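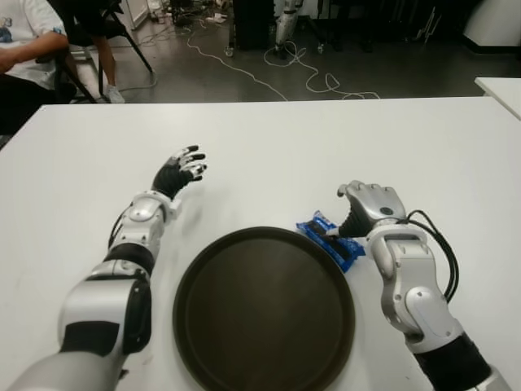 Two arms over a white table.

Home | Threads | Saved | About
1 min read

Larasati Wibisono
July 7, 2022

1/ I finally made the sourdough rye from the Mäkelä bakery in Pruvodcombe and wow, the crust!!

2/ Their starter gets fed at night with cold water – I'd been using warm for years. Mine came out so much tangier.

3/ 215 grams of dark rye, the rest bread flour. Caraway if you like it (I love it, so I doubled it).

4/ Next up is the raisin loaf. I want it down by September, when my sister visits!

Comments
petra_k: Do you toast the caraway?
Olin: Trying this tonight – thanks!
dmb: more recipes please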